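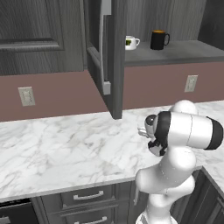

We're three weeks off ordering a kitchen and stuck on wall cabinets. I want them, my husband wants open shelves along the whole of the long wall. My worry about cabinets is the doors. Our kitchen is a galley and I'm the one who stands at the counter most of the day, so a door like the open one in the picture, coming out over the worktop with a long bar handle down the front of it, is going to be right by my head. I do like dark grey woodgrain with a pale marble top, and we've more or less settled on those colours. What I'd like to know is how people who have lived with either for a few years feel about it now. The quote from Gristix for the wall units alone, fitted, is £3578, so it isn't a small decision. Shelves would come to a fraction of that.

Posted by galleykitchen, 21/10/2018

tworidge wrote:

Cabinets. We had open shelves in the last house and I would never go back. Anything you don't use every day gets a film of grease and dust on it, and you have to wash it before you can use it as well as after. If you fry at all, it's worse. My sister has them and says it's fine, but she eats out a lot.

On the door question, ask for the hinges to be put on the side away from where you stand. It sounds obvious but our fitter just followed the drawing and I had to get him to swap two of them.

Pellow_M wrote:

I'll disagree with that. We took all our wall units down in January and put up oak boards on iron brackets. The room looks wider and we got rid of a lot of stuff we never used. Plates and bowls on the bottom board, glasses above, and they get used so often that dust doesn't come into it. The top board does need wiping, I'll give you that. I do it when I clean the extractor.

Galley kitchens suit shelves very well because you lose the bulk at head height.

tworidge wrote:

And where do you keep the tins, flour, cereal and so on?

Pellow_M wrote:

In a larder cupboard at the end. I should have said. If the OP hasn't got room for a larder then that does change things.

galleykitchen wrote:

No larder. There is a space under the stairs but it has the meters and the hoover in it.

We cook every night and there's a fair bit of frying, so tworidge's point about grease worries me. The extractor will be a recirculating one as we can't get a duct out on that side.

hobnail wrote:

Then have doors. Recirculating hoods don't take much out of the air in my experience, whatever the leaflet says.

£3578 sounds steep for wall units. How many is that, and is it their top range? I had Gristix round and also a small local firm called Greco, and Greco came in a good bit lower for what looked to me like the same carcass. The doors were slightly thinner. I went with Greco and have no complaints apart from one drawer front that arrived chipped and took a month to replace.

galleykitchen wrote:

It's the middle range. The price includes taking down the old ones and making good the plaster, and under-cabinet lights. I'll ring Greco, thank you.

Mahtab Kermani wrote:

I fitted kitchens for 14 years, so a few practical things.

Depth matters more than people think. A standard wall unit is 300 mm deep and your worktop is 600, so when you are working at the counter your forehead is not far off the front of the unit. With the door open it is well inside the swing. In a narrow kitchen I would look at lift-up doors over the main work area and ordinary side-hung ones elsewhere. Lift-ups cost more and a shorter person may struggle to reach the door to close it, so try one in a showroom first.

Long bar handles catch sleeves and, if you are unlucky, eyebrows. They also get greasy where they meet the door. On wall units I would leave handles off and have the door hang slightly below the carcass so you can pull it from underneath.

Check what your wall is made of before you decide on shelves. Plates are heavy. A stud wall wants timber behind the plasterboard where the brackets go.

hobnail wrote:

Don't agree about leaving handles off. We did that and the bottom edge of every door is where the finish has started to go, from wet fingers. A small knob would have been better.

Mahtab Kermani wrote:

That does happen with foil-wrapped doors. Less so with painted or solid ones. A knob is fine too, it's the long bars I don't like.

Pellow_M wrote:

Seconding the point about the wall. Ours was brick and it was still a full day's work getting the brackets level.

saltmarsh wrote:

Has anyone suggested half and half? We have closed units on the hob side and a run of two shelves opposite, by the sink. Mugs and glasses live on the shelves, everything else is behind doors. The units are Rendier, which I wouldn't particularly recommend, as the soft close has packed up on several of them, but the arrangement works.

tworidge wrote:

That's sensible. I could live with mugs on a shelf.

galleykitchen wrote:

We only have units on one side, the other is a blank wall with a radiator. But I suppose there could be closed ones by the hob and shelves at the window end. I'll put it to my husband. He may feel he has won.

The wall is brick on that side, checked it this morning with a drill. I'm 5'3" so lift-ups may be out, but there's a showroom in town with Ilico units on display and I'll go and try the doors there.

Mahtab Kermani wrote:

At 5'3" also ask about the height they are hung at. Fitters tend to line everything up with the top of the tall units and you end up needing a step for the second shelf. If you have no tall units there is no reason to do that. Bring them down until you can reach, as long as the kettle and mixer still go underneath.

galleykitchen wrote:

Thanks, I hadn't thought of that. The drawing does show them lined up with the fridge housing. I'll ask what they can do.

hobnail wrote:

Let us know what Greco quote you. Ask for the fitting as a separate line.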